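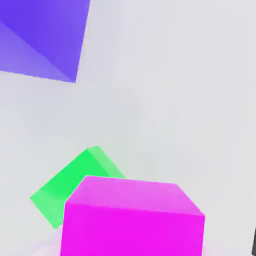 Magenta is a printer's word and pink is what you say in a shop, one respondent in Willham told us as she sorted her pile, and if you ask me for magenta wool I'll show you pink and wait to see your face.

Figure 4. Violet-purple, green and magenta cubes on a pale gray surface.

4. Color words at the yarn counter

Her remark came early in our sessions and it changed how we listened to everyone after her. We had gone in expecting to record which names people gave to which shades. What we kept hearing was talk about who a name was for. A color word at the counter of a yarn shop is partly a description and partly a guess about what the other person will understand, and the guessing was the most enjoyable thing in the whole study to transcribe.

The sessions took place in two shops, Wijaya in Willham and a smaller wool and notions store in Ustano. Of the 88 people who took part, 50 were recruited in Willham and the others in Ustano. All were regular customers or staff. Each was given 22 small skeins of one plain wool yarn, sold under the name Kirnora, with the labels removed. They named each skein first for themselves and then again as if asking for it over the telephone. They were free to change their minds, and many did so loudly.

4.1 Naming for oneself

In the first round, names were short. Most greens were called green, with at most one word added in front, and the added word was usually a plant or a food: moss, pea, olive, apple. Very few people hesitated over the brightest green in the set. The reds behaved in much the same way. We had wondered if experienced dyers would use a more technical vocabulary, and a few did mention pigments by name, but they nearly always followed up with an everyday word, as if to tidy up after themselves.

The stretch between blue and red was another matter. Purple, violet, plum, grape, lilac, mauve, magenta, fuchsia, raspberry and hot pink all turned up there, often for neighboring skeins and sometimes for the same one. Participants would set a skein down, name it, pick up the next and then go back to rename the first. We left every one of these corrections in the transcripts, and they are a delight to read. One woman in Ustano called a skein purple until a bluer one came along, at which point it became "wine, or it's wine now anyway." She was entirely comfortable with this. A name given in company with other skeins was good for as long as that company lasted.

Violet was the word that divided the two shops most clearly. In Willham it was used for a bluish shade and treated as a kind of purple. In Ustano several people kept it for something pale, close to what others called lilac, and they explained it by pointing to the flower (or, in one case, to the candy). We can't say how far back that difference goes. Both shops draw on the same wholesaler and stock much the same brands, so the labels are unlikely to be the source. Family usage looks like a better bet, and a number of Ustano customers said they had learned their color words while winding wool for a mother or an aunt.

4.2 Naming for someone else

Asked to imagine the telephone, people became far more talkative. A skein that had been plain "purple" a few minutes earlier turned into "a purple, but on the blue side, like school ink." Comparison took over almost completely. Objects used as anchors were nearly always domestic – bottle tops, bath towels, the inside of a beet, a certain brand of cough syrup – and speakers checked as they went that the listener would know them. Staff at Wijaya were especially good at this. They have had to settle color over the phone for years and have worked out a kind of ladder, starting with a broad name, moving to the side it leans toward, and ending on an object.

Magenta nearly vanished in this round. People who had used it freely for themselves replaced it with pink plus something else, and when we asked why, the answers echoed the Willham respondent with whom this section opens. They felt that they knew what magenta meant and doubted that anyone else did. We find this very interesting, for the word was in fact applied quite consistently in the first round. Speakers agreed with one another and had no idea that they did.

Green held steady. It gained its leaf or its vegetable and was sent down the line with confidence.

4.3 Shop light and the return visit

Lighting came up in nearly every session without our asking. Both shops have a front window and tube lights toward the back, and customers in both have the habit of carrying a skein to the door before naming it. We allowed this. A study that held the light fixed would give cleaner results, but it would lose the walk to the door, and a good deal of the best talk happened on that walk.

A smaller group came back in August, when the light in the Willham window is at its strongest, and named the skeins again. The greens came out as before. Among the purples there was more drift toward red words, wine and raspberry above all, and one participant refused to believe it was the same set. We don't want to build much on this. The group was made up of people free in the daytime, and some had bought Kirnora in the meantime and read the printed names on the bands, which include "Damson" and "Late Heather." Both names appear in the August transcripts and nowhere in the earlier ones.

The full word lists for both shops, with spellings as the participants gave them, were last checked on 25/01/2026. Where a person offered two names and wouldn't choose, both are listed and joined by a slash.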